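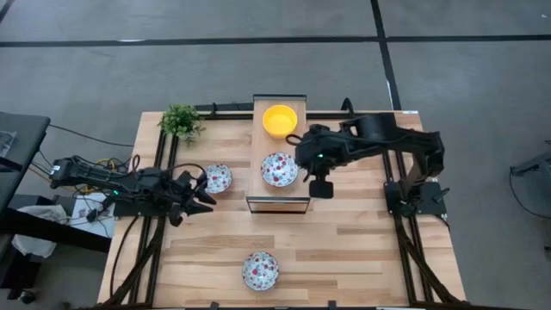 Bowls at the Brerwood table

Saturday, December 28, 2024

In July we wrote that the next collection at Brerwood would be about tableware. The work is now going on every day, and several readers have asked how it is organized, so we give it more space this time.

The task sounds easy. Bowls of different colors stand on a wooden table, and the arms must move them to and from a raised place. An operator drives the arms by hand through one complete movement, and the cameras and the joint positions are saved together. One such movement is called an episode. Our goal for the bowls is 3000 episodes, divided into groups of 300. After each group the team at Kedatis looks at the recordings before the next group is started. These are then the lessons from which the Durkilus model will learn.

We do not give the operators one fixed starting picture. In the first weeks we did, and the model learned the place of the bowl better than it learned the bowl. When we moved a bowl by the width of a hand, the gripper still went to the old place and closed there on the air. Now the setup sheet changes between episodes: which bowl stands on the platform, which bowls are on the table, and how far they are from the rails. The sheet is printed by Wieser, the small program we use for planning the sessions. Operators may not change it to make their work more comfortable, even if a bowl stands in a difficult corner.
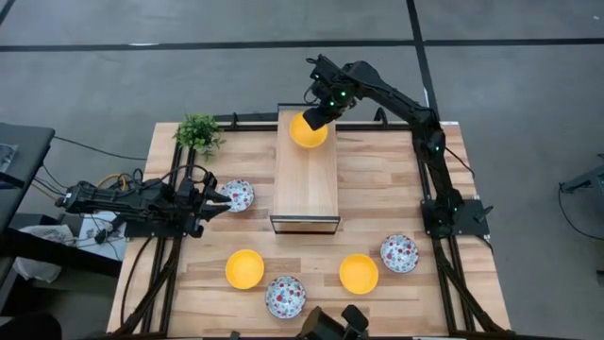

Yellow and floral bowls spread over the table, with one gripper at the rim of the bowl on the platform.

The rim is where most of the discussion happens. A gripper can take a bowl with one finger inside and one finger outside, and this is what we ask for. But the angle of the wrist is left to the person. Some operators come down very straight, others come from the side, and both are correct for us. We want to have this variety in the data, as long as each movement has a clear approach and a clear end. What we do not want is hesitation. If the operator stops in the middle to think, the model will also learn to stop in the middle, and it does not know what it should think about.

For this reason every new operator makes practice movements for three days before anything is saved for training. It was five days in the beginning. We could make it shorter after we wrote better instructions, with fewer words and more drawings.

A failed grasp is not always deleted. When the bowl slips and the operator takes it again in a calm way, we keep the episode and mark it as "recovered". When the bowl is pushed so far that a person must put it back, the episode is marked as "stopped" and goes to a separate folder. Please do not mix these two marks. It happened often in the autumn, and correcting them by hand took a lot of time.

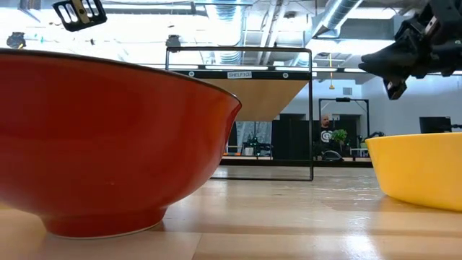
Low view across the table, with a red bowl and a yellow bowl near the camera.

The view from above is good for planning a path, but it says little about height. From above, a gripper just over the rim and a gripper much higher can look almost the same. The low view shows the space between the fingers and the bowl – for the checking team this is often the first picture they open. It has its own problem, which is the light. The table is glossy, and the lamps on the ceiling make bright stripes in it. We discussed a matte cover for the wood and decided against it for now. Kitchens also have shiny tables.
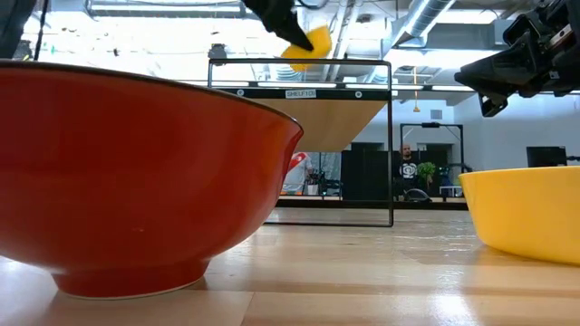 Kedatis Newsletter – Page 3

Other things besides bowls are also coming to the table. Soft objects are held in a different way, and an operator who is used to hard ceramic will often close the gripper too much. Please close slowly and stop when the object is held. The new instruction sheet has a drawing for this.

Two requests for the operators. Before the first episode of a session, check that the label on the shelf is the same as the name written in the session file. And if you see a chip in a bowl, tell the shift lead and take another one of the same color from the cupboard.

Places for the next practice days at Brerwood are still open. Write your name on the list beside the door, together with the shift you prefer.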